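Teaching two arms to tidy: Padmavathi Palaniappan on counting failures properly

26 Oct 2023
Share 45 | Comments 3

Padmavathi Palaniappan has spent most of the past year on a question that sounds clerical. When a two-armed robot learns household tasks from human demonstrations, how much does it matter which demonstrations are left out? Her group at Pilley recorded 2,489 of them, then trained the same policy repeatedly on different subsets. The result, which she presented internally in the summer and is now writing up, is that a small, carefully filtered set performed better than the full one on most tasks.

"We expected more data to win," she says. "It did win on the very easy tasks, where there is only one sensible way to do the thing. Once you have cloth, or a choice of which arm goes first, the full set starts to hurt."

The filtering method is called Clirnport. It scores each demonstration on how consistently the operator hesitates, and discards those in which pauses fall at points where other operators keep moving. Palaniappan is careful about the wording. A slow demonstration is kept if it is slow throughout. A fast one is dropped if it contains a single long stop with the grippers hovering.

"The policy copies the stop. It has no idea that the operator was thinking, or had an itchy nose. It sees a state and learns that the right action in that state is nothing. Then at test time it reaches that state and sits there."

Stalling of this kind accounted for most of the failures in the baseline. Dropped objects, which visitors tend to ask about first, were less common. She attributes this partly to the choice of objects: mugs, cloth items, and boxes with compartments, all light and all tolerant of an untidy grasp.

The arms are driven by leader-follower teleoperation. An operator moves a pair of passive arms by hand and the working pair follows. Joint positions are logged together with the camera streams, and the policy predicts a short sequence of future joint targets from both. None of this is new, and Palaniappan did not want it to be. "If I change the network and the data at once, I have learned nothing about the data."

Each trained policy was tested 75 times per task. She regards this as the minimum. Many published comparisons use far fewer trials, and she says that with ten or twenty the difference between two methods can easily be the difference between two mornings. Her own early trials were run in blocks, one policy after another, and had to be thrown away when it became clear that a joint had drifted between blocks. Trials are now interleaved, and the person resetting the objects does not know which policy will run next.

"That is the least glamorous part of the work and I would defend it before anything else in the paper."

Asked what counts as a success, she gives a longer answer than expected. For the cloth tasks the item must end up wholly inside the correct compartment, with neither arm touching it, inside the time limit. An item left draped over a divider is a failure. The group argued over partial credit and decided against it, although the partial scores are recorded and will be released with the rest. 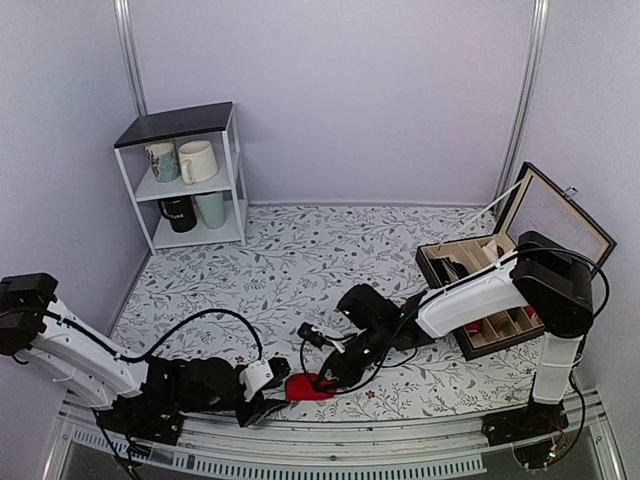
Kha Lò takes a more cautious view of the filtering result, and told me that the gain may owe as much to the operators as to the score. Two of them produced most of the discarded demonstrations, so removing those recordings also removes two personal styles of movement. Lò would like to see the comparison repeated with one operator only.

Palaniappan accepts the point. A single-operator set of 300 demonstrations is being recorded, and should be complete in December. If the gain disappears, she says, the paper will say so and will become a paper about operators.

She is less willing to speculate about transfer to other hardware. The hesitation score depends on joint speeds, and the threshold was set by hand for these arms – a group using heavier ones would need to set it again. There is also the matter of deliberate pauses. Waiting for one arm to finish before the other begins is correct behaviour, and the present score cannot always tell it from dithering. "We lose some good demonstrations that way. I know which ones, and I can't yet write down the rule that would keep them."

Comments (3)

Wian Moodley
Interleaving the trials should be standard. We had the same trouble with drift and only noticed after we had plotted success against time of day.

Charoen Thammasiri
Did you try trimming the pauses and keeping the rest of the demonstration? It seems wasteful to drop a whole recording for one stop.

Jinlong Duan
@Charoen we tried trimming on our own data. It leaves a jump in the camera stream if the arm creeps during the pause, and the policy became jerky at exactly those points. Might work with a stricter speed cut-off.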